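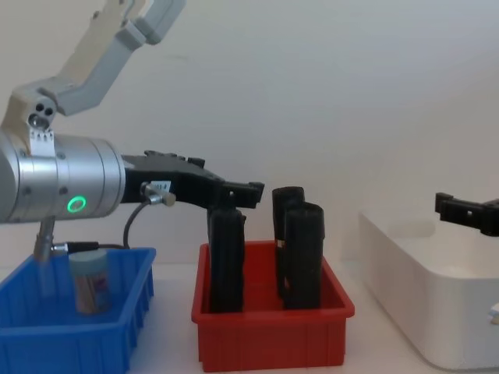

Yurchenko Hall Pantry Team

Progress report to the Plomeo Fund, 2019-04-24

The sorting tables are up and running, and we are thrilled with how much easier the back room is to work in! When we wrote to you last, donations were going straight from the doorstep onto the shelves in whatever order they arrived, and anyone packing a family box had to hunt for things. Your grant let us set up a proper tabletop sorting area with colored plastic bins, and it has changed the whole feel of packing day.

The system is simple. Blue bins take jars and anything else with a lid that needs checking. Red bins hold items that have been looked over and can go on to the packers. We went back and forth over whether to label the bins as well (some of us wanted big printed signs, some wanted none) and settled on color alone for now. New helpers pick it up in a few minutes, and the table gets cleared far faster than it used to.

We have now put 1000 items through the bins, and almost all of them went out in family boxes. Only 11 jars had to be set aside for loose lids or labels we couldn't read. We used to find those at the very end, with the box already taped, so catching them at the table is a real treat.

Spending is on track. The bins and both tables came from Sterkico and were a little cheaper than we had budgeted, so we would like to use the difference for two more blue bins. Jars keep coming (so much peanut butter and so much jam!) and the blue side fills up first every time.

Still to do: the shelving from Grullero is late. The new delivery date is in May, and until then the finished boxes are stacked along the back wall, which works but makes it tight getting to the sink. We also need to write up the sorting steps on one page for the evening group, who have only used the tables twice.

Receipts are attached, and our next report will follow once the shelves are in.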